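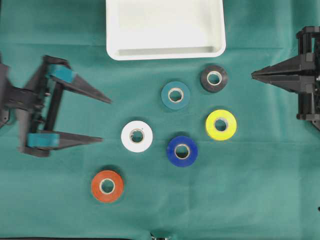

A white plastic tray on a green cloth.

The case for keeping the school kitchen

Grasholm is to decide in January whether its schools should go on cooking their own midday meals or take them ready-made from a central kitchen at Akska. The saving is put at 3000 a year for each school. The sum is real, and no head teacher can be blamed for wanting it. It is nevertheless our view that the proposal should be declined.

A meal cooked on the premises can be altered on the day. If 60 children are away on a visit, less is cooked. If a child cannot eat an ingredient, the person who prepared the dish is there to be asked. Under the Akska plan, numbers must be given three days ahead, and any change after that is paid for by the school.

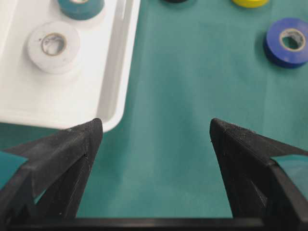

Supporters point to Predell, where the change was made five years ago and the accounts have improved. They say less about the kitchens themselves, which were cleared and turned into storage. Should Predell wish to return to its former practice, it would have to build them again.

Holroyd has taken a more careful course. Its schools share one buyer for dry goods and vegetables, and each retains its own cook. Grasholm should study that arrangement before it signs a contract with Akska.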